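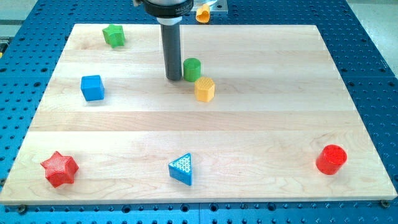 A robot arm over a maple work board with training blocks at Koltov.

Koltov brings robot arms to its packing floor, and asks the people who work there to teach them

4 min read

HALLAR, July – Koltov, which has packed and shipped wooden puzzles, classroom kits and party favors from the same long brick building in Hallar for more years than most of its staff have been working, announced today that it is bringing robot arms to its kit-packing lines. The arms will take over the most repetitive part of the job, which is picking small pieces from a surface and setting them down somewhere else, and the people who do that work now will move into new roles that they helped to write themselves.

The program was developed together with Brurotik, an automation firm with a great deal of patience, and it has been running on a practice bench in the back of the building since early spring. Anyone who has walked past will know the bench by its blue table and its colored blocks. Stars, cylinders, a cube and other simple shapes are set out on a board, and the arm learns to approach each one. It is slow work to watch, and quite a few people at Koltov have spent their coffee breaks watching it anyway.

"I packed kits by hand for a long time, and I was good at it, and I will also tell you that my wrists have opinions about it," said Kojo Nartey, who leads the first shift. "When they told us a machine was coming, I went home and didn't sleep very well. Then they asked me to come and sit at the bench and show the thing how I would go about picking up a star. You come at a star differently than you come at a cylinder. I'd never had to put that into words for anybody before."

Koltov employs 200 people in Hallar, and the company has promised in writing that no position will be cut as a result of the program. Ten packers have already finished their training as cell operators, a job that comes with a higher hourly rate and a good deal less reaching and twisting. They set up the boards, check the arm's work, decide when a batch is ready to go and step in when something looks off. A second group begins in the fall, and everyone on the floor who wants a place will be offered one in time.

"We could have bought a finished system and bolted it down over a weekend," said Jingyi Zou, director of operations at Koltov. "I'm glad we didn't. The people on the line know which pieces roll, which ones like to hide behind each other and which ones look the same until you turn them over. It would have been a shame to leave all of that out, and I think we would have paid for it later, too."

The practice blocks were chosen with the real product in mind. Koltov's catalog now lists 1086 different kit parts, and a good many of them are close cousins of the shapes on the bench. Blocks that stand near one another are especially useful, said Shoaib Rizvi, who manages the project for Brurotik, as a hand will slip between two pieces without a thought while a machine has to be taught how much room it has.

"Visitors sometimes smile when they see the toys – and then they ask if they can move one and see what the arm does," Rizvi said. "The operators do the same thing, only they're much meaner about it. They put the pieces in the most awkward spots they can think of. We've learned more from that than from any test plan I ever wrote."

On the first production line, the arm is expected to handle about 700 kits a shift, with two operators on hand at all times. Final inspection, the folding of the printed sheets and the closing of every box will still be done by people, and there are no plans to change that. Koltov has also set aside paid time each week for operators to meet with the engineers, bring up whatever has been bothering them and try out changes on the bench before they reach the floor.

Filippos Kouris, a packer who moved over to the new role in May, said the biggest change for him has been the end of the day. "I used to get home and not want to pick up a fork," he said. "Last night I made dinner for five."

The first line goes live later this summer. Families of employees are invited to come by and see the practice bench at 4 p.m. on the afternoon before the launch, with lemonade and sandwiches in the loading yard, weather permitting.

About Koltov
Koltov packs and ships puzzles, learning kits and small toys for schools and shops. The company is based in Hallar.

About Brurotik
Brurotik designs and installs robot work cells for small and midsize manufacturers and trains the people who run them.

Press contact: Office of Jingyi Zou, Koltov, Hallar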